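Home Notebook Builds Parts wanted Contact

August, evening. Shared workshop, Listlow table

Continued the sorting build. Last time the arm was losing its position after long runs, and I promised to write down what I changed, so that the others do not have to ask me twice.

First the base. I took out the four bolts of the mounting plate, cleaned under it and put them back with lock washers. One washer was missing before, I think from the day when we moved the table. After this I ran the Haddad routine for 29 cycles and compared the stop point with my pencil mark. The difference was too small for me to measure with a ruler. Good enough for now.

Then the speed. In the Cetitz controller the travel speed was 700 and I brought it down to 600. At 700 the arm shakes a little when it stops over the bin, and the fingers close before the shaking is finished. With 600 it is slower but I lost only one part in the evening test. I also added a short wait before closing. Please do not remove the wait, even if it looks like a mistake in the program.

Paper. The brown paper has wrinkles again and some stains. I did not change it, because then all the tape lines must be laid again, and this is half an evening of work. The grid is still straight enough for teaching the points. If somebody has time, there is a new roll under the Lasimham shelf.

Cable. It hangs too long and comes down in front of the left bin. Twice I stopped the program because I was afraid it would catch a part – it did not, but I do not like it. I want to clip it higher on the arm, with enough slack for the wrist to turn. To do.

Still open:
– approach height over the left bin, try 5 mm more
– parts in the left bin lie too close together, the fingers touch the neighbors
– the desk: cables of the pendants need ties
– copy the new program to the shared folder (I have it only on my stick)

Both pendants stay on the desk, please leave them there.

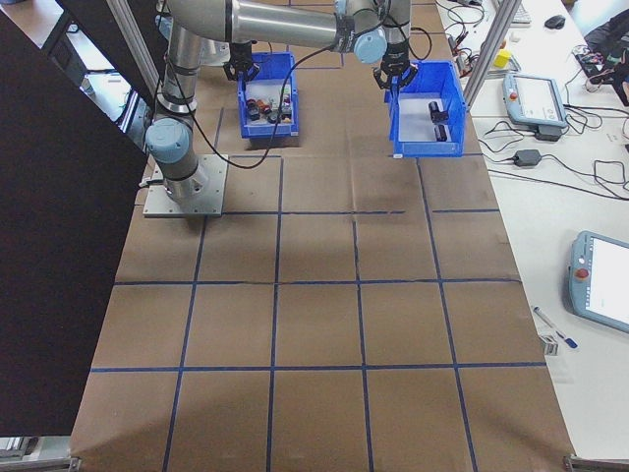

Listlow table with both bins, the cable still not clipped.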